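The Grown-Up Pleasures of Playing School

At the start of February, Lorna Padilla cleared the top shelf of her hall closet in Clutthorpe and found, behind the winter blankets, nearly everything she needed to run a classroom. She is 61 and has never taught a day in her life, but she grew up the oldest of 5, and in a house like that somebody has to be the teacher.
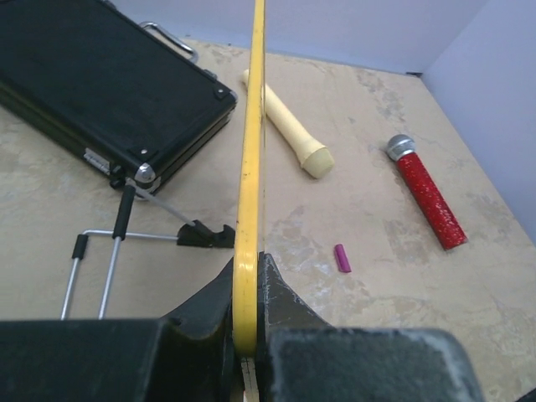
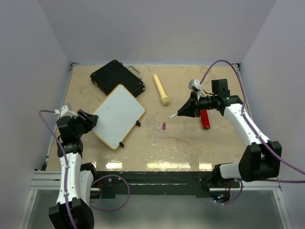 A hard black case, a white board, something bright to hold and wave about – it takes very little to turn a worn old table into a place where business gets done. Lorna always insisted on the case. Her sisters would have settled for a grocery bag, but she liked a handle and metal corners, and she liked the way the room went quiet when she set it down (or so she remembers it, and her sisters are welcome to remember it differently).

I asked my neighbor Setareh Sadeghi what she played with at that age, and she talked for most of an afternoon. In her family it was the evening news, with an uncle's briefcase full of blank paper and a toy microphone passed along the couch until everyone had reported on the weather. She still has the microphone, and her grandchildren fight over it every time they visit.

If you're putting together a box of your own, please don't buy it all at once. Look in the closet first, then ask around the family. A small board that wipes clean is worth having, and so are more markers than you think you need, as the caps do wander off. Lorna keeps a jam jar for the strays and tries each one on whatever marker is going without.

She has the grandchildren again next weekend, and the youngest has already asked to be principal.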